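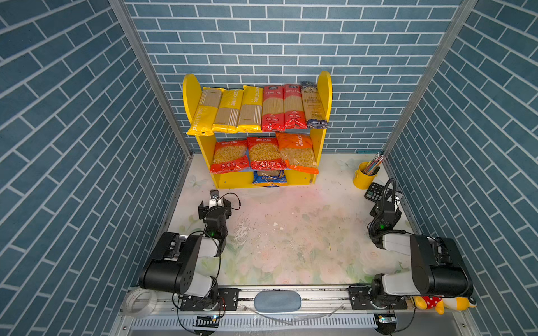 Two-tier shelf in yellow, loaded with long and short pasta.

Wekenow Two-Tier Tabletop Shelf
Item 2105-Y, yellow

The Wekenow is a small freestanding shelf for counters, pantry tables and shop displays. Side panels are rounded and extend above the top shelf, so tall packs have something to lean on at either end. The top shelf takes spaghetti packages standing upright. The lower shelf takes bagged short cuts such as elbows, spirals and macaroni. Clearance under the lower shelf accepts a bag laid on the floor of the unit.

Width: 412 mm
Fasteners: 8 screws, supplied
Assembly time: 40 minutes
Finish: yellow

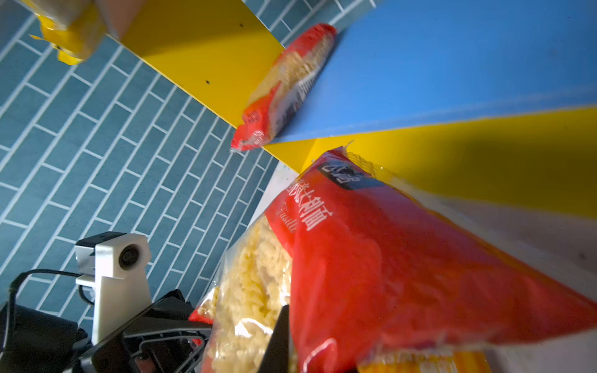
Fusilli, bag with clear window.

Bagged pasta does not hold a fixed shape. Load the heaviest bags first, seal edge up, with the window or printed panel facing out. A bag that hangs past the front edge should be pushed back or moved to the top shelf. Flat-bottomed packs need no adjustment.
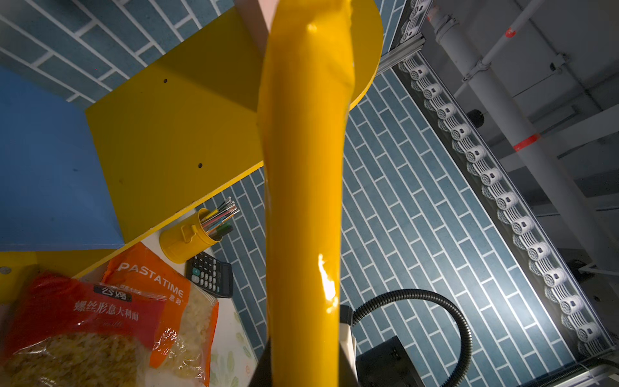 Reading time: 1 min

Assembly and placement

Screws are driven through the flat panels and the heads stay accessible after assembly. Tighten by hand. Do not use a power driver. Retighten after the first month of use.

Set the unit on a level surface with its back to the wall. Leave room at the side for desk items; a pen holder and a calculator fit beside it on a standard Estum table. Wipe with a damp cloth. No solvents.

Related items: Milon pen holder, Pfister shelf liner.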